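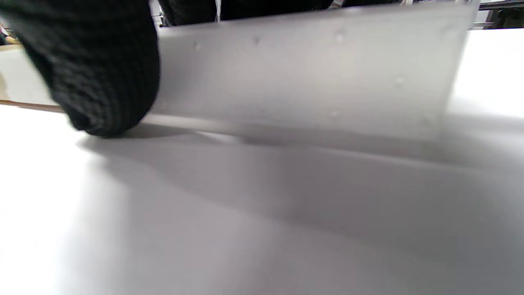 Panel upright on its long edge, black glove at the left end.

ok thread on the Jalton cell bc I keep getting the same DM. short version: arm moved when it should not have been able to. no one hurt. cell is locked out and tagged as of Saturday and it stays that way until I say so

for anyone new: cell takes a plastic panel off the rack, stands it up, checks it, lays it in the box. one arm, vacuum cups, a gate on the operator side. Been running since July. boring. I liked boring

what happened. panel slips off one cup, vacuum alarm, arm stops. fine, normal. Operator opens gate, takes the panel out, closes gate. Has not touched reset. Arm goes back to the pick position by itself.

slow speed but still. it moved. closing the gate is NOT supposed to be a start command. closing the gate is supposed to do nothing except let you walk over and press the button

operator hit the e-stop and it stopped like it should. e-stop chain is seperate hardware and I tested it after, every button, both channels. that part I trust

first theory was the Briltotgate switch on the gate. Swapped it. same thing. so now I own a spare gate switch

second theory – mine, wrong, cost me most of a morning – was a stuck reset button. Metered it. Button is fine. nice clean contact. moving on

pulled the log off the controller. 289 vacuum alarms since install. Matched each one against the gate and reset signals. in 14 of them the reset bit is already high BEFORE the gate closes. nobody pressed anything. the bit just sits there

so where does it come from. Granatness, the line software, has a "clear alarm" button on the tablet. somebody mapped it to the same bit as the physical reset. Somebody is possibly me, I am looking at the change notes and there are initials on it and I don't love them

and it latches. press clear alarm on the tablet with the gate still open, the bit goes high and waits. gate closes, controller sees gate ok + reset ok, off it goes

why didn't we catch it: at acceptance we tested reset then gate, gate then reset, both from the real button. Never from the tablet. tablet wasn't mounted yet. it was in a drawer

two separate problems and please stop mixing them up in my replies
the dropped panel = quality problem
the arm moving = safety problem
fixing the cups does not fix the second one

still gonna talk about the cups tho. panels are frosted and have small round marks across the face. if a cup lands on one I think it leaks. Derese sent us the soft lip version to try, haven't fitted them, nothing gets fitted while the lock is on 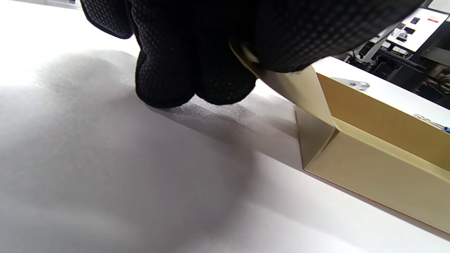
Can you keep running a cell like this if you put someone at the gate to watch it?
Watching isn't a safeguard, the arm can cover the distance before a person reacts. Lock it out, fix the reset so it only works from the button outside the gate with the gate already closed, then test it and write the test down.

Gudrun Heitmann came by and looked at my logic for maybe a minute before asking why the reset was level and not edge. fair. it's now falling edge – has to be pressed and RELEASED, gate closed the whole time. a bit that's been sitting high does nothing

she also made me move reset out of the normal PLC program and into the safety one. tablet can't write there at all. clear alarm now clears the message on the screen and that is all it does. should of been like that from the start

new test list so far:
tablet clear, gate open, close gate. no motion
button held down, gate open, close gate. no motion
button taped down (yes really, people do this)
power cycle w gate open
network cable out, back in
vacuum alarm during each of those

30 runs of each, arm at reduced speed, everyone outside the fence. Did the first two lists today. no motion on any of them. rest tomorrow if I get the cell keys back off Gudrun

someone asked what throughput we lose while it's down. 51 panels a shift is what the cell was doing when it was happy. by hand it's less, I don't have a good number and I'm not guessing one in public

someone else asked if the arm vendor is at fault. no. arm did what it was told. the telling was bad

if you have any line software with a clear/ack/reset on a screen, go find out what bit it writes. takes ten minutes. do it with the gate OPEN and the drives off and just watch the signal, you don't need anything to move to see this

also check what your log keeps. ours drops anything older than 30 days unless you change it and I only had the full history bc I'd been copying it out for the cup thing. pure luck

open items: safety program checksum onto the cabinet door, retrain both shifts on the tablet button, rename the tablet button, retire the old mapping so it can't get re-imported from a backup. that last one scares me the most, there are a lot of backups

cups go on after sign off and not before. will post the alarm rate with the soft lip ones when I have a full week of it

mutting this til the morning, the rest of the tests start at 7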